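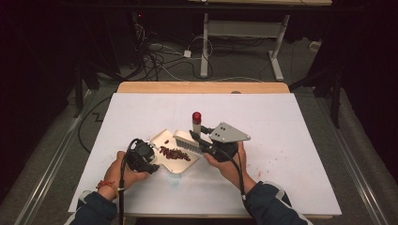
My wrists are toast! Pauline and I have been sweeping beans with the hand grippers since lunch, brush in the right, dustpan between the two, so the arm can learn from us. 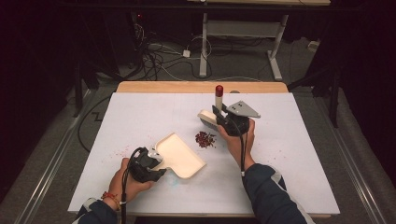
Karnent Robotics Club

Two scoops, one heap of beans, and I still chase strays (over 40 tries in, send snacks).

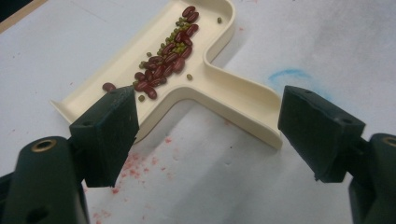

Photo: Peadar McGrath

Mung beans mixed in with the kidney beans are my nemesis, they're so tiny. Pauline wants 164 runs by March. Gulp.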